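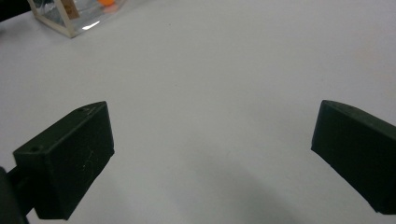
무광 화이트 상판 얼룩, 매직블럭으로 닦아도 되나요?

질문
작성자: Chie Ueda
분류: 생활 > 청소 > 가구 관리

흰색 무광 테이블을 쓰고 있습니다. 사진에 나온 상판이고요. 산 지는 좀 됐고 브랜드는 Grunbridge인데 설명서를 버려서 상판 소재가 정확히 뭔지 모르겠습니다. 판매 페이지도 이미 내려갔고요.

사진으로 보면 멀쩡한데, 저녁에 스탠드를 켜고 옆에서 비스듬히 보면 손이 자주 닿는 자리만 뿌옇게 번들거립니다. 자잘한 점 같은 것도 있는데 먼지인지 박힌 건지 모르겠어요. 물티슈로 닦으면 그때만 괜찮고 마르면 또 그대로입니다.

검색하면 다들 매직블럭 한 번이면 새것 된다고 하던데 솔직히 못 믿겠습니다. 그런 글 밑에는 꼭 제품 링크가 달려 있더라고요. 베이킹소다랑 식초를 섞으라는 글도 봤는데 거품 나는 것 말고 무슨 효과가 있는지 설명한 글은 하나도 못 봤습니다. Misus에서 나온 무광 가구 전용 클리너도 500ml 한 통 사 봤는데 향만 좋고 물티슈랑 차이를 모르겠습니다.

직접 써 보신 분만 답변 부탁드려요.
1. 무광 상판에 매직블럭 써도 자국이 안 남나요?
2. 번들거리는 자리는 때인가요, 아니면 표면이 닳은 건가요?

조회 708

답변 1
작성자: Nadine Zein

저는 그냥 매직블럭 써요. 잘 지워집니다. 너무 걱정 안 하셔도 될 듯요. 3,000원이면 한 봉지 사니까 일단 해 보세요~

 댓글 (Chie Ueda)
 혹시 무광 상판에 쓰신 건가요?

 댓글 (Nadine Zein)
 저희 집은 유광이긴 해요. 그래도 비슷하지 않을까요?

 댓글 (Setsuko Ikeda)
 전혀 안 비슷합니다. 아래에 따로 답변 달겠습니다.

답변 2 (채택됨)
작성자: Setsuko Ikeda

매직블럭은 멜라민 스펀지입니다. 세제가 아니고 아주 고운 연마재라고 보시면 됩니다. 얼룩을 녹이는 게 아니라 긁어내는 물건이에요. 무광 표면은 미세한 요철이 빛을 흩어서 무광으로 보이는 건데, 그걸 문지르면 요철이 깎이면서 그 자리만 반들반들해집니다. 저는 예전 책상에서 커피 자국을 매직블럭으로 지웠다가 커피 자국 대신 손바닥만 한 광택 자국을 얻었습니다. 그건 다시 안 없어졌어요.

질문하신 번들거림이 때인지 마모인지는 사진만 보고는 모릅니다. 안다고 하는 사람 말은 걸러 들으세요. 집에서 확인하는 방법은 있습니다.

미지근한 물에 주방용 중성세제를 몇 방울만 풀고, 부드러운 극세사 천을 적셔 꼭 짠 다음 번들거리는 자리의 절반만 닦습니다. 힘주지 말고 여러 번 지나가세요. 그다음 깨끗한 물로 헹군 천으로 두 번 닦아내고 바로 마른 천으로 물기를 없앱니다. 완전히 마른 뒤에 스탠드를 켜고 평소처럼 옆에서 보세요. 닦은 쪽만 덜 번들거리면 손기름이나 세정제 찌꺼기입니다. 양쪽이 똑같으면 같은 방법으로 한 번 더 해 보시고, 그래도 똑같으면 닳았을 가능성이 큽니다. 닳은 건 세제로 해결이 안 됩니다.

물티슈를 오래 쓰셨으면 저는 찌꺼기 쪽을 먼저 의심합니다. 물티슈에도 보습 성분 같은 게 들어 있는 제품이 많아서 마르면 막이 남는 경우가 있거든요. 전용 클리너도 뿌리고 끝내면 마찬가지고요. 당분간 둘 다 쓰지 말아 보세요.

점은 마른 손톱으로 살살 건드려 보고 안 움직이면 그냥 두세요. 칼이나 카드로 긁으면 점보다 긁힌 자국이 더 눈에 띕니다.

베이킹소다와 식초는 섞으면 서로 중화돼서 남는 게 별로 없습니다. 베이킹소다만 가루로 문지르는 것도 연마라서 무광에는 권하지 않습니다.

 댓글 (Chie Ueda)
 절반만 닦아 봤는데 닦은 쪽이 확실히 덜합니다. 완전히 없어지진 않았고요. 둘 다인 걸까요?

 댓글 (Setsuko Ikeda)
 그럴 수도 있습니다. 몇 번 더 해 보고 더 이상 변화가 없으면 거기서 멈추세요. 욕심내다 망가집니다.

답변 3
작성자: Shigeru Takeda

윗분 말씀에 대체로 동의하는데 하나만 덧붙입니다. 중성세제도 보이는 자리부터 하지 마시고 상판 뒤쪽 구석에서 먼저 시험하세요. 소재를 모른다고 하셨잖아요. 도장 마감이면 필름 마감보다 약한 경우도 있습니다.

그리고 무광 복원제라고 파는 것들은 조심하세요. 저는 Skulmont 150ml짜리를 사서 써 봤는데 바른 직후에는 균일해 보이다가 며칠 지나니 컵 놓은 자리마다 동그랗게 떴습니다. 후기 사진은 전부 바른 직후에 찍은 것 같더군요. 제 상판하고 안 맞은 걸 수도 있으니 무조건 나쁘다고는 못 하겠지만 저는 다시 안 삽니다.

손 닿는 자리에 데스크 매트 까는 게 제일 싸게 먹힙니다. 다만 매트 색이 상판에 옮는 경우도 있으니 진한 색은 피하세요.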